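Setting up a shared workroom

Keep the middle of the floor open and put desks along the sides. A desk with thin legs is easier to sweep under than one with drawers to the floor.

Use office chairs on wheels so people can move between tables. Wipe the wheels every February, when grit gets tracked in. Lean picture boards against the wall at the back of a desk if you don't want to drill into brick.

An open metal shelving unit works well in the center of a large room. Boxes go on the lower shelf. Anything in use that day can sit higher up. Cushions can stand on edge in front of it when no one needs them.
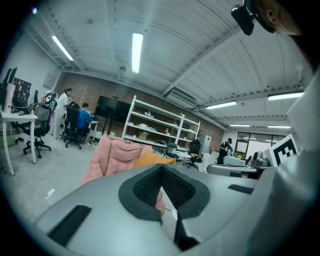 Lighting

Long fluorescent fixtures suit a high ceiling. Replace tubes in pairs and write the date on the end cap in pencil. Dust the air-conditioning vent at the same time, while the ladder is out.

Cords

Run them behind the desk legs and tie every 50 cm. Label both ends.

Darlene Bergeron, May 30, 2018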